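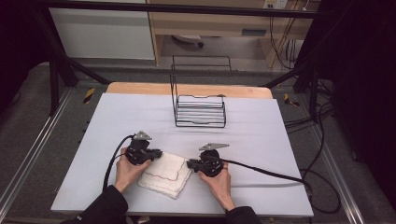

Ticket 3745: Cloths do not stay on the wire rack
Product: Stallix wire rack, black
Opened by: Suqin Zeng
Status: Waiting for customer

Suqin Zeng, first message
Hello, I bought the Stallix rack to hold small folded cloths on a white table. The tall back part is fine and it stands straight. My problem is with the cloths. When I hang a folded one over the back, it slides down slowly to one side and after some minutes it is on the table. I tried it with a thin white cloth with a red stitched border, folded in several layers, and with a thicker towel. The thin one falls more often. Is there maybe a part missing in my box? The order was from September, number 551.

Support, Lykkegaard
Thank you for writing. There is no extra part for this rack. Could you tell us how you fold the cloths, and send a picture of the thicker one held up by the fold?

Suqin Zeng
I fold in half, then in half again. Picture is attached.
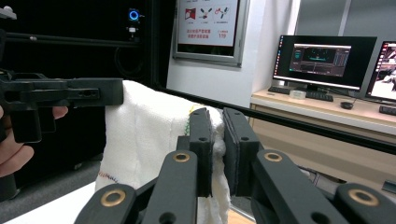
Attachment 1: the thicker white towel, with green zigzag stitching along the folded edge.

Support, Lykkegaard
Thank you, this helps. Please try these steps and write the result after each one:
1. Fold one time less, so the cloth is longer on both sides of the wire.
2. Put the stitched edge down, not over the wire.
3. Let the thin cloth lie flat on the lower rungs.

Suqin Zeng, February 10, 2026
Step 1: the towel stayed for 45 minutes, then I took it off myself. Good.
Step 2: I see no difference with the towel. The thin cloth still slides, but more slowly.
Step 3: works, but then I have no place for the other things I wanted to put there. Do you sell the lower part separately, or do I need to buy a second rack?

Support, Lykkegaard
The lower part is not sold alone. I have asked our warehouse if they have a returned rack for a lower price. Please confirm that you want black again.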